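Putting Away the Winter Layers
Notes on household linen and outerwear, by Upendo Rweyemamu

The end of the cold months is the appropriate time to review bedding and coats in the spare bedroom at Tollamby. A grey quilted puffer jacket on the bed, over the red and white plaid sheet, was the first article considered this year.

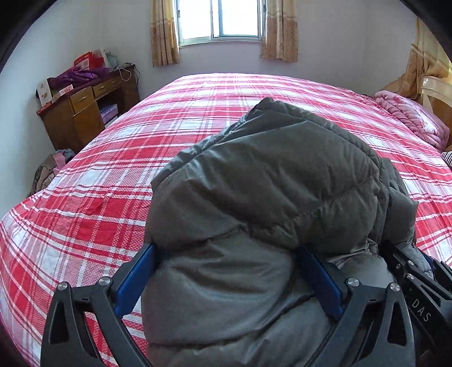
Preparing the jacket
Pockets are to be emptied and zips closed before folding. The sleeves are laid across the front and the body is folded once from the hem. Down and synthetic fillings should not be compressed for long periods, and a cotton bag is preferred to a vacuum bag. I allow up to 11 months in storage before a garment is aired again.

Bedding
Floral quilts are folded in thirds and kept on the upper shelf of the linen cupboard. Plaid sheets remain in use until the weather warms, after which they are laundered and stored with their matching pillowcases.

Labelling
Each bag receives a card stating its contents and the month of packing. Bags are returned to the hall cupboard by evening.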